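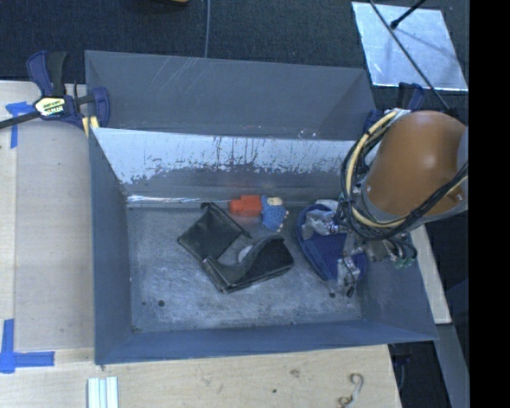
Good news on the lost-and-found front: I finally went through the bin after the Tetville swap meet, and there is some great stuff in there! Most of it got claimed on the spot, so what's left fits in the big gray metal bin with loads of room to spare. There's a flat black pouch, a black case that looks like it could be a wallet (it's lying partly open), and, toward the back, a little orange-red and blue toy. I would LOVE to get that toy home before somebody small notices it's missing.

On 6/June, the Skemberg desk wrote:

> Are we still holding things from the spring meet? I had 2 people
> ask about a black pouch, and one of them rode the bus in from
> Sipos. Also, how long do we keep it all before it goes to the
> thrift store?

Yes, still holding! If either of them wants the pouch, have them write to me off-list and tell me what they kept in it. Same goes for the case.

As for how long, I'd say until the 19th, then off to the thrift store on Plolholm Street. The bin is on the light wood table at the Tetville hall, and I can be there any evening after 6. I'm also happy to drop things off in Skemberg, I love that drive.

Thanks for asking, and keep the messages coming!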